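Our hockey league lost the ice, do we keep the points or start again?

Posted by Giltivix in Amateur Hockey

I play in a small adult league, and in February our rink closed with four games left for each team. The organizers want to use points per game for the final table. My team has played two games less than the others — we are third now, but with this method we become second. The team from Cluvedska says it is unfair. Is there a normal rule for this?

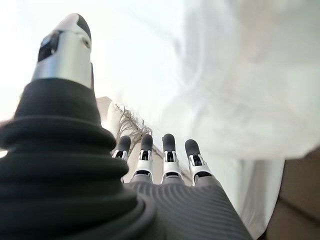 174 words

Brosora
Points per game is the usual solution when teams did not play the same number of games. I would check first if your league rules say something about a shortened season. In my old league the text was one line on the last page, and all of us had missed it. If there is nothing written, the captains should vote before the playoff pairs are published, and the result should be put in writing.
275 helpful votes

Lorente_goalie
just play a one game decider at another rink. we paid 400 dollars for the ice, split between two teams, and the arguing stopped

Giltivix
Thank you both. I found the rule book and it says only "the board decides", so I will ask for the vote. A decider is also possible, but the nearest rink has free ice only at 11 p.m.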